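Print this page
E-mail this page

A quiet corner with a bit of colour

The small meeting booths at Clilora are the first thing the office manager wants to talk about. "People walk in, sit down and drop their voices without being asked," she says. "I love that!"

She has looked after the building for 4 years, and the booths went in last May, when the big open floor had become too loud for phone calls. The company chose felt-textured walls and pale wooden tables, and kept everything else simple. "We had 700 ideas and most of them were awful," she laughs. "Somebody wanted a fish tank. In the end we asked for somewhere soft to look at, a decent table and power within reach, and the rest could wait." 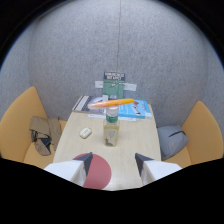 Page last changed: Nov 29, 2019

A light cream table runs out from the grey wall, with white plates on the wall to each side of a little green sign. A laptop, some loose papers and a bright blue book share the far end, and there is an orange thing shaped rather like a carrot lying across the top of a plastic bottle. "That's what a table looks like when people are happy working at it," she says. "I'd worry far more about one with nothing on it."

She is keen on the pale wood in particular. The old tables, bought second-hand from Netel, were nearly black and showed every crumb. "You wiped them and they looked worse! With these you put down a sheet of paper and the whole place feels brighter."

The rules are short. Bookings last 40 minutes, drinks need a lid, and papers go with you when you leave. The last one is the hardest to enforce, she admits, and she has a drawer full of notes waiting to be claimed.

What about the colour grey? Wasn't she tempted by something livelier? "Oh, I was, I had a yellow sample on my desk for weeks. But people bring their own colour in with them, their books and bottles and what have you, and it all looks lovely against the grey."

Next on her list is the Eltina room upstairs, which seats more people and still has its old hard walls. She has already been to see samples at Krajčí and came home with 80 of them in a carrier bag. "My kitchen floor is covered," she says. "I'm having a wonderful time."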